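Speaker notes: Why bedding wears out where it does, and what to do about it
Talk for the Netangate mending group, December meeting, 7 pm start
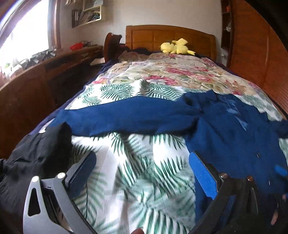 Slide 1. Start with the question on the poster: how long should a quilt last? People usually say ten years, and then somebody says their grandmother's is still going. Both can be right. The answer depends on how it is used and how it is washed, far more than on what it cost. A floral print like this one, pink and red on cream, will show its age in the colour before it shows it in the cloth. Reds tend to go first, so by the time the flowers look tired the fabric underneath may have years left in it. Ask who has thrown out a quilt in the last few years, and what was wrong with it. Take three or four answers and write them on the flip chart. Expect: faded, lumpy, torn at the edge, stain that would not come out.

Slide 2. The three places that wear. Hold up the old blue single from the box.
Top edge. Skin oil, hand cream, hair products, and the pulling that goes on every night. The cloth goes thin and slightly shiny before it splits.
Side edges. They rub on the bed frame and get caught when the mattress is lifted. Look at the seam as well as the face of the cloth.
The middle, where people sit to put their shoes on. Stitching breaks here first, and once the stitching has gone the filling starts to move.
Pass the blue single round. Ask people to find the broken quilting lines with their fingers. They are easier to feel than to see.

Slide 3. Washing. Spend longest on this one.
Most of the damage in the quilts brought to us last winter came from the machine. We had 287 pieces of bedding through the mending table and Sosina Belay kept a card for each one. On 160 of them she wrote "wash damage" as the main cause. That covers shrinkage, felted filling, torn seams and colour run.
Points to make:
A double quilt wants a big drum. If you have to push it in with your knee, take it to the launderette.
Close the zip on the cover before it goes in. Take out anything with hooks.
Cool wash, less powder than you think, extra rinse.
Mend a tear before washing. A two-inch hole can be a foot long when it comes out.
Strong colours on their own the first few times. Dark purple and navy sheets are the usual culprits when a pale quilt comes out grey.
Spin speed: middle setting. Full spin packs the filling into one end.

If asked about dry cleaning: fine for silk and some wool, check the label, air it well afterwards. Don't get drawn into which shop is best. Last time that took up a quarter of an hour.

Slide 4. Drying. Over two lines, or over a line and the back of a chair. A wet quilt hung from one edge puts its whole weight on that edge. Turn it after an hour. Face side in if there is sun. Tumble drying is all right on low if the label allows it, but take it out halfway and shake it. Make sure the middle is dry before it goes in a cupboard. Put your hand flat on it and wait. If it feels cold it probably needs longer.

Short break here if the kettle is ready. Ask Eilif to bring the trolley round so people can stay in their seats.

Slide 5. Mending a worn top edge. Demonstration, Waltraud Kramer at the front table with the lamp. I talk while she sews.
Cut a strip of cotton the width of the quilt plus two inches, and eight inches deep. Wash it first so that it has done its shrinking.
Press a half-inch turning along both long sides.
Fold over the worn edge, pin from the middle outwards, tack, take the pins out.
Slip stitch the front, then the back. Small stitches on the front, nobody minds about the back.
Waltraud uses waxed thread. I don't. Either will do.
Old pillowcases are ideal for this. It need not match. A plain strip in one of the colours in the print looks better than a near miss on the pattern.

Slide 6. Broken quilting lines. Work the filling back into place through the cloth with your fingertips. Pin either side. Sew along the old holes by hand, starting an inch before the break and finishing an inch after it. If more than half the lines in a panel have gone, tie it: a knot of strong cotton every four inches, right through. Show the green cot quilt that Chaltu Nigatu tied. Mind the pins, some may still be in it.

Slide 7. When to stop. If the cloth tears when you pull it gently between two hands, there is nothing to sew to. Cut out the good parts. The cot quilt and the chair pads on the side table all came from doubles that were past saving. The animal rescue takes clean quilts for bedding but not feather, so ring them before you carry one over.

Questions. Likely ones:
Moths. Wool and feather, hardly ever cotton. Freezer for a fortnight, in a sealed bag.
Yellow marks. Long cool soak, be patient, no bleach on prints.
Storage. Cotton bag or old pillowcase, refold along different lines twice a year. Vacuum bags flatten feather.

Notices before people go. Shewit Gebremichael has the sign-up sheet for the January table and needs names for the late slot. Please return the big scissors. Box of thread by the door, help yourselves, white and grey only.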